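The house at Landden, and who owned it - a short thread (1/6)
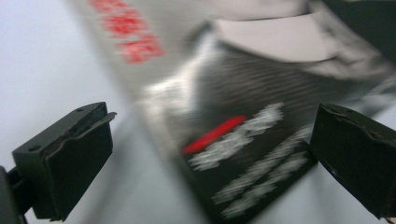 A printed thing on the move, on a pale background.

2/6 The estate came to the Omero family by marriage. The bride brought the mill, the two upper farms and 3,235 acres, most of it poor hill land. Her father kept the fishing for himself until he died.

3/6 They held it for four generations. The third laird, a careful man, paid his mason 700 pounds for a new east wing, and complained of it in letters to his brother for many years after.

4/6 The brother was on the losing side and had to leave the country. He lived under the name Castaño and never wrote home again.

5/6 Elli Vainio has read the rent book and found 649 pounds still owed by tenants when the house was sold. I had always read that the rents were paid in full, so I must correct my post from July.

6/6 The chapel is older than the house - its west door is from the time of the monks. If someone knows where the font went, please write to me or to Montserrat Urquijo.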